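Cell 2 again. Start button still being moody, so a little thread while the kettle's on

1/ Arm goes to press the green one, every 18th cycle or so it stops short. Roya Zamani reckons the enclosure has crept. I reckon the arm has. We have a bun riding on it

2/ Checked finger bolts first, all nipped up. Then the top plate screws. Then re-taught the approach — 13 mm further back, slower on the way in 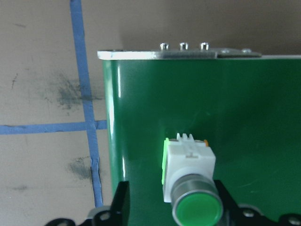 3/ Speed down to 300 on the last bit as well. Forneck sheet says go faster, Forneck sheet can come and do it then

4/ Blue tape needs redoing, its gone wavy. And somebody find the proper cleaner for the smudges pls, not the stuff from the Rungate shelf, that just spreads it

5/ Do NOT load the old Baumgart program. Old button position. I've renamed it but you can still pick it by mistkae

6/ Running it through lunch, will post the count after. Roya wants her bun either way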